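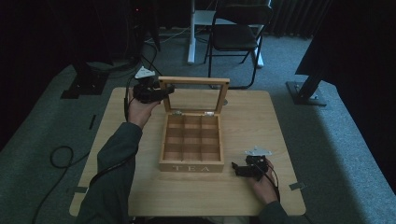
Reading time: 2 minutes

Wooden tea box: your questions

We are a small tea shop in Brirthorpe, and customers write to us often about the tea box. I collected the questions which come most.

How many kinds of tea can I keep in it?

The box has nine compartments, three by three, so nine kinds if you give one place to each. At home I keep seven kinds and use two places for the black tea, which finishes first in my family.

Does it come with tea inside?

No, the box is sold empty. If you want it filled, write this in the order note and choose the teas from the Dervishi or Plomau list. We then put them in before sending.

Will my tea bags fit?

Bags in a flat paper envelope stand upright and are easy to take with two fingers. Please do not press too many into one place, otherwise the envelopes tear when you pull. Bags without an envelope also fit, but they lose their smell more quickly and they take the smell of the neighbour. Mint is the worst for this. Keep it in its envelope, in a corner.

Can I put loose tea directly in the compartments?

I do not advise it. Small leaves go under the partitions and it is difficult to get them out again. Use small paper packets or a tin.

Is the lid glass?

Yes, a clear glass panel in a wooden frame, so you can see your teas when the box is closed. The lid is held by two small metal hinges at the back. Open it with one hand in the middle of the front edge and do not lean anything on it while it stands up.

How do I clean it?

Take out all the tea first. For the wood, use a dry brush in the corners and then a cloth which is only a little damp. Leave the lid open until everything is dry. For the glass, put the cleaner on the cloth and never on the glass, as it runs down into the frame. Wipe gently over the white letters on the front.

Where should I keep the box?

On a shelf or table away from the kettle and the cooker. Steam is bad for the tea and also for the wood. Strong sun through the glass makes the tea pale and weak.

Can I return it?

Yes, if it is clean and has not held tea. Parcels go to our store room in Pidolbridge, and please write order code 794 on the outside. We do not open parcels on Sunday.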